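2025-02-03

Up before the heating. Coffee, toast, and then the Damero quote again, which I had promised myself I would not read over breakfast. It has not got any cheaper since last night. 698 a month for the Tramgate floor, one machine, "up to 57 washrooms", and a setup fee printed in a grey so pale I took it for a watermark.

What they are selling, as far as I can make out after two calls with Fabrice Joly, is a service and only incidentally a robot. The robot arrives on a trolley. It has two arms and a face somebody in marketing must have fought for. You pay monthly, they keep it running, and it learns to do basins, mirrors and the outside of toilets from recordings of people doing the same jobs. The inside of toilets is "on the roadmap" for March. I wrote that down and underlined it. Banafsheh underlined it again when I showed her, harder.

Joly sent over a bundle of the recordings so that we could see what the thing is being brought up on. I was expecting a glossy film with a piano. What I got was a folder of people in bathrooms, working their way through small chores, with no sound. I meant to watch two or three and stayed until the coffee was cold. There is something restful about it, and I say that as a man who has to be asked more than once to clean his own bath.

Most of it is hands. I had thought it would be all wiping, since wiping is what we would be paying for, but a good share of the time goes on the fiddly business with bottles and lids. I stopped one clip and kept the still for my notes, because it is exactly the sort of step I would have left off the list if anyone had asked me to write down how to clean a sink.

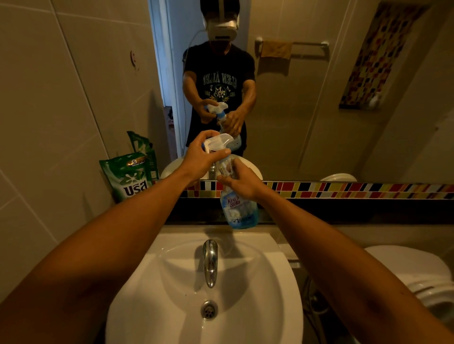
Both hands on the sprayer, over the basin. From the Damero bundle.

I rang Joly to ask whether the machine can manage a trigger bottle like that. He said yes. I asked whether it could manage the top, if the top wanted turning. He said that was an excellent question, and I have been buying equipment long enough to know what that means. Then he told me that in the standard package the bottles come ready filled, from them, on a separate invoice. So there we have it. The arms are rented and the blue water is where they make their money.

He also said the robot has had 2,000 of these recordings so far and that every new site adds more. I asked who at our end would be wearing the headset. A pause. It is in the contract, apparently, clause 13: the client provides "reasonable demonstration time". I read it out to Banafsheh and we both looked at Joaquim, who has the steadiest hands in the building and was eating a yoghurt. He said he would do it if he could keep his own radio on. I am not sure clause 13 covers radios.

The mirrors worry me more than the bottles. The washrooms at Tramgate have mirrors on two walls, facing, so that you see yourself going off into the distance getting smaller and worse dressed. I asked how the machine copes when it meets itself. Joly said it has seen plenty of mirrors. I said so have I and it has never helped.

Lunch at the desk. Florian Deschamps from the Clokville site telephoned to say they had the Wike machine on trial there before Christmas, the one on tracks, and it did a decent mirror but took so long over each basin that people began using the floor above. They sent it back. He rather misses it. He said the evening crew used to say goodnight to it, and one of them still says it to the cupboard.

Afternoon: wrote out the questions for the demo. Who refills. What it does when the tap is already running. Whether it stops if someone walks in, and whether that someone is expected to say anything. What happens to our recordings if we cancel. Whether the face comes off. Banafsheh added one about wet floors, which should have been first, and I have moved it up and let her have the credit in the minutes.

Home late, in rain. Found the bathroom sink in a state I would not accept from a contractor. Had the spray out and was turning the top round to get it to work when I noticed how I was holding it — left hand on the trigger, right hand round the neck. Wiped the taps, gave up on the mirror, went to bed. Must ring Joly about the setup fee.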